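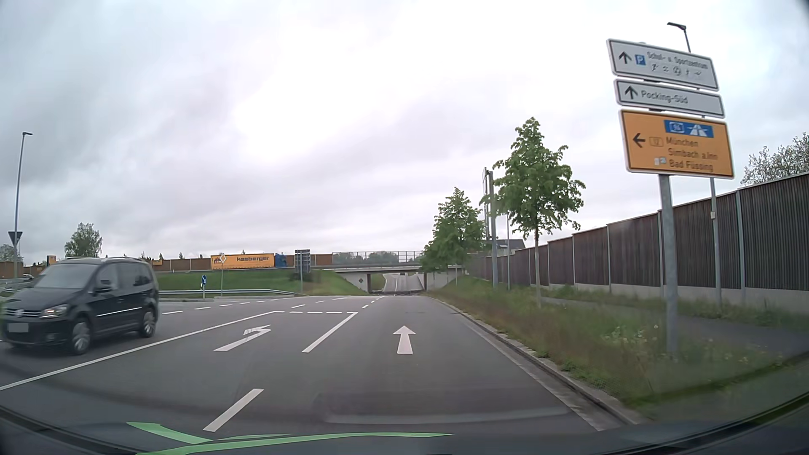 Left turns from a turn lane, quick version, for anyone driving a rental in Germany the first time. Most people get in trouble early, not in the junction itself. They read the sign late and then swerve. So read the sign first. Town or road number you want, then the arrow next to it. On the orange-yellow board the 12, München and Simbach a.Inn all go left, and the white ones over it (Pocking-Süd, the school and sports center parking) go straight on. Then match it to the arrow painted on the road. Done, you know your lane.

Drornmont Driving Notes > Abroad > Junctions
Start Signs Lanes Parking Tolls
2 min read

What to do, in order

1. Mirror, signal, mirror. Signal before you move over, not once your in the lane.

2. Shoulder check. Quick one.

3. Move left where the line is still broken. Solid white line = too late. Go straight, turn round somewhere sensible. Costs you 400 meters, maybe.

4. Slow down inside the turn lane. Braking before it annoys everybody behind.

5. Stop line or give-way line, look for it early. Wheels straight while you wait. If someone bumps you from behind with the wheels turned you end up in the oncoming lane.

6. Oncoming cars go first. All of them, plus bikes. Don't guess at speed, headlights make it harder to judge, even in daylight. Big enough gap or wait.

7. Short dashes curving across the junction? Follow them round. They keep you out of the wrong lane on the other side.

8. Check for people crossing the road you're turning into. They have priority over you.

Missed it?

Keep going. Really. I did about 20 of these junctions on my first day and missed 2, both times becuase I was looking at the phone holder. Set the route before you leave, sound on.

Practice idea: find a quiet turn lane and do it both ways, left then straight, until the sign-arrow-mirror order is automatic.

Roundabouts are next, hopefully by June.

Last edited 3/15/20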